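Gurnwood Day Center
Locker and Personal Storage Improvement: Interim Progress Report
Submitted to the Grewal Fund
Reporting period: start of grant through March
Prepared by: Parviz Taheri, Facilities Coordinator
Reviewed by: Pejman Farahani, Center Manager

1. Purpose of this report

This report describes progress on the personal storage project at the Gurnwood Day Center, Jedville, for which the Grewal Fund awarded support last year. It covers the purchase and placement of the locker cabinets, the handling of keys, the work done with staff and members on using the lockers, and the matters that remain open. A separate financial statement will follow from the accounts office in the usual form.

2. Background

The application stated that members attending the center had no secure place to keep coats, bags, medication pouches and documents during the day. Belongings were kept on open hooks in the entrance corridor or carried from room to room. Items were mislaid regularly, and the front desk spent a good part of each afternoon matching bags to owners. Several members told us in the intake survey that they preferred to leave their papers at home, and as a result they missed appointments with the benefits adviser for which those papers were required.

The fund agreed to support the purchase of lockable metal cabinets, a key register, interior labels and staff hours for setup and instruction. The fund asked that the lockers be available to all members at no charge, and that no deposit be taken for keys. Both conditions have been met and will remain in place.

3. Purchase and delivery

Quotations were obtained from suppliers in and outside Jedville. The order was placed with Nirden, which offered delivery to the upper floor and removal of packaging within the quoted price. The center chose gray metal cabinets with ventilation slots in the doors. Ventilation was a request from members, many of whom arrive on foot and store damp outerwear.

Delivery was postponed once at our request. The corridor floor was being repaired, and the contractor asked that no heavy items be moved across it until the work had been signed off. The delay did not affect the cost of the order. One door was found on delivery to be slightly out of line and was adjusted by the supplier at a return visit. A replacement hinge pin was also supplied and is held in the maintenance cupboard.

The cabinets have been fixed to the wall behind them in accordance with the building owner's instructions. The facilities coordinator checks the fixings monthly and enters the result in the maintenance log.

4. Keys and locks

Each door has its own keyed lock. We considered combination locks during planning, and the original application left the question open. The occupational therapy adviser recommended keys after speaking with members, a number of whom said that they would not remember a code or would write it down and carry it with them.

The keys are left in the doors of lockers not in use. A member arriving in the morning chooses a locker, places belongings inside, turns the key and takes it with them. On leaving, the member empties the locker and returns the key to the lock. The front desk walks the row at 4:30 p.m. and records any key that is missing or any locker that is still closed. 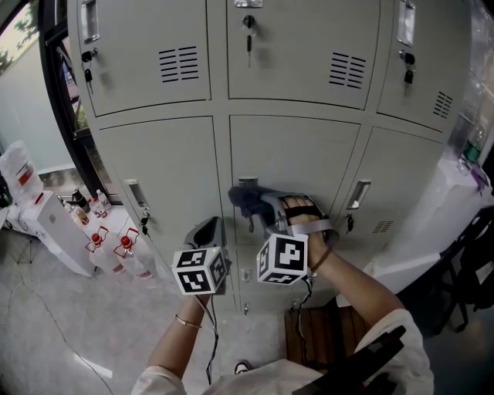
This arrangement replaced an earlier one in which all keys were held at the front desk and signed out individually. The earlier system was accurate but slow, and lines formed during the first half hour of the day. Members also objected to asking for a key each time they wished to fetch a pair of glasses or a snack. The change was discussed at the members' meeting and introduced the following week.

During the period, 8 keys were reported missing. Of these, 6 were recovered, most of them from coat pockets when members returned on their next visit. The remaining 2 were replaced from the spare set and the locks concerned were changed as a precaution. The cost of the lock changes was met from the small repairs line of the grant.

Spare keys are kept in a closed key box in the manager's office. Access is limited to the manager and the facilities coordinator, and each use is entered in the register with the reason and the time.

5. Opening, closing and ease of use

The application made a commitment that the lockers would be usable by members with limited grip or reduced movement in the hands. Instruction sessions were therefore held in small groups, with time for each member to practice turning a key, pulling a door open and closing it fully. A total of 28 members attended at least one session.

The following points were recorded by the staff leading the sessions:

Members found the upper doors easier to reach from a standing position. The lower doors suit members who use a wheelchair or who prefer to sit, provided that the floor in front of the cabinet is kept clear.

Small keys were difficult for several members to hold. Larger tags have been requested by those members, and a trial batch is on order.

The pull handles were generally found comfortable. Some members tended to pull before the key had been turned completely, and staff now demonstrate the full turn at the start of each session.

A key that is left turned when the door is open can prevent the door from closing properly. A short written reminder on this point has been added to the welcome sheet.

A further round of sessions is planned for members who joined after the first round ended. These will be led by the same staff, so that the instructions given are consistent.

6. Use of the lockers

Use has grown steadily. The front desk recorded low numbers in the opening weeks, when many members continued to use the corridor hooks. The hooks were kept in place for that period and then reduced, with notice, to a single rail for wet coats and umbrellas. Regular use of the lockers rose noticeably after that change.

The benefits adviser reports that more members now bring their documents on the day of an appointment. The adviser's attendance notes will be reviewed at the end of the grant, and a comparison with the previous year will be included in the final report. We do not wish to state a figure before that review is complete.

The number of lost property entries at the front desk has fallen. The entries that remain are mainly hats, gloves and reading glasses left in the activity rooms.

7. Cleaning and upkeep

The cabinets are wiped down on the outside as part of daily cleaning. Interiors are cleaned at the end of each month, when all lockers are emptied. Notice is given at the front desk and by telephone to members who are known to have left items overnight. Food may be stored during the day but must be removed before closing. Two reminders on this subject were issued in the period, and no further action was necessary.

Adhesive labels on the outside of the doors were tried and withdrawn. They lifted at the corners and left residue on the finish. Labels are now placed on the inside, as set out in the original application.

8. Variation to the budget

With the agreement of the fund's program officer, $1,000 was moved from the signage line to the instruction line. Signage cost less than expected after the labels were brought indoors, and the additional staff hours were needed for the small group sessions. No other variation has been made or is requested at present.

9. Matters outstanding

Delivery and trial of the larger key tags.

A second round of instruction sessions for newer members.

A decision on overnight storage. Some members have asked to keep a change of clothes at the center. The manager has asked the insurer for its written view and will bring a proposal to the next members' meeting.

A revised page on lockers for the welcome sheet, to be available in the languages most used by members.

10. Next steps

The center expects to complete the outstanding items within the grant period and does not request an extension. The final report will include the attendance comparison described in section 6, the results of the key tag trial, a summary of member comments and a copy of the locker procedure as adopted.

Questions on this report may be directed to Parviz Taheri at the facilities office. Matters relating to the grant agreement should be addressed to Pejman Farahani.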